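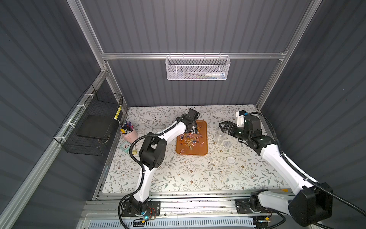
猫を旅行のあいだ預かってもらうなら、ペットホテルと自宅に来てもらうシッター、どちらがいいの?
うちの猫の場合は、断然シッターさんでした。環境が変わるのが苦手で、知らない部屋に行くと水も飲まなくなる子なので、家にいてもらうのがいちばんだったんです。

2018/06/24

先月、友だちふたりに何度もこの質問をされて、そのたびに長文のメッセージを送りつけてしまったので、もうブログに書いておくことにしました。長いです!

うちの猫は三毛のメスで、12歳。名前は「おもち」です。若いころは来客の膝にも平気で乗っていたのに、10歳を過ぎたあたりから急に人見知りになって、宅配便のチャイムが鳴るだけで押し入れの奥に消えるようになりました。そんな子を置いて5月に旅行へ行くと決めたときの、私の罪悪感といったら……。チケットを取った夜から、もう眠れないわけです(猫は横でぐうぐう寝ていました)。

最初に考えたのはペットホテルでした。駅の向こうにある「Closgate」というところで、見学に行ったらとてもきれい! 猫専用のフロアは犬の声がほとんど聞こえないし、個室は上下に動ける造りで、スタッフさんの説明もていねい。若くて好奇心の強い猫だったら、私は迷わずここにお願いしていたと思います。

それで試しに一泊だけ預けてみたんですね。結果、翌日迎えに行ったら、おもちはトイレの砂の上で丸くなったまま、ごはんも水も手つかず。スタッフさんは夜中も様子を見てくれていて、記録もびっしり書いてくれていたので、お店には感謝しかないです。ただ、うちの子には合わなかった。帰りのキャリーの中でひと声も鳴かなかったのが、今でも忘れられません。

そこで見つけたのが、シッターの「Nolier」です。近所の動物病院の掲示板にチラシが貼ってあって、写真もなにもない、文字だけの地味なチラシだったんですが、「隠れている猫さんは探しません」と書いてあって。もうこの一行で電話しました!

事前の打ち合わせは、うちに来てもらって一時間くらい。ごはんの量、トイレの掃除のしかた、薬の有無、かかりつけの病院、開けてはいけない扉、好きな隠れ場所、と聞かれるままに答えていったら、自分でも意識していなかった癖がどんどん出てくるんです。たとえば、おもちは器の右側のごはんだけ先に食べるとか、洗面所の蛇口をじっと見ているときは新しい水がほしいときだとか。シッターさんはそれを全部ノートに書いていて、私のほうがうれしくなってしまいました。

おもちはというと、打ち合わせのあいだずっと押し入れの中。シッターさんは一度もそちらを見ず、帰りぎわに「お邪魔しました」と押し入れに向かって小さく頭を下げてくれました。好き!

旅行は3泊。シッターさんには毎日夕方に一回、合計3回来てもらいました。朝のぶんのごはんは自動給餌器にまかせています。うちのは「Altik」という機種で、フタの開く音がけっこう大きいので、出発の二週間前から使って慣らしました。最初の日はカパッと鳴った瞬間に飛びのいていたのに、四日目には鳴る前から前に座って待っていました。食いしん坊で助かった。

さて、肝心の留守番の様子です。シッターさんは毎回、報告を送ってくれました。

一日目。姿は見えず。ごはんは半分、トイレは使用済み。押し入れの奥に目だけ光っていました、とのこと。

二日目。ごはん完食。シッターさんがトイレを掃除していたら、廊下の角から顔を半分だけ出してこちらを見ていたそうです。

三日目。なんと、出てきて足首のにおいを嗅いだ! 私はこの報告を旅先の食堂で読んで、変な声を出してしまいました。うどんがのびるのもかまわず、三回読み返しました。

帰宅したときは、玄関まで迎えに……は来ませんでしたが、居間の座布団の真ん中にどーんと座っていて、しばらく背中を向けていました。あれは怒っているというより、いつもの座布団でいつもどおり過ごしていました、という背中だったと思いたいです。夜にはちゃんと布団に入ってきたので、たぶん許されています。

準備していてよかったものも書いておきますね。

まず、私が三日間着たパジャマ。洗わずに寝床に置いていきました。帰ってきたら毛だらけだったので、かなり使ってくれたみたいです。

それから、体重の記録。おもちはもともと少し太りぎみなので、出発前と帰宅後にキッチンの横で抱っこして量っています(私ごと体重計に乗って、あとで私のぶんを引く方式。毎回、自分の数字からは目をそらす)。減っていないのを見て、やっと荷ほどきをする気になれました。

あと、鍵の受け渡し。これは打ち合わせのときに直接渡して、帰宅の翌日に直接返してもらいました。ポストに入れておく方法もあるそうですが、私は手渡しのほうが落ち着きます。そのときに三日間の話をあれこれ聞けるのも楽しくて、玄関先でかなり長話をしてしまいました。

逆に、失敗したのはおもちゃです。退屈しないようにと、「Keogh」の電池で動くネズミを買っていったのに、まったく見向きもされず、ソファの下で電池切れになっていました。おもちのお気に入りは相変わらず、パンの袋を留める小さな針金です。誤飲がこわいので、留守番のときは引き出しにしまっています。これは本当に、みなさんも出かける前に床を見てください!

次の旅行はまだ決めていないけれど、秋に法事で一泊することになりそうなので、もうシッターさんに相談のメールを出しました。お返事には「足首を洗ってお待ちしています」と書いてありました。

おもちは今、このブログを書いている私の腕にあごを乗せていて、右手だけで打っているのでそろそろ限界です。夕ごはんの時間なので、今日はここまでにします。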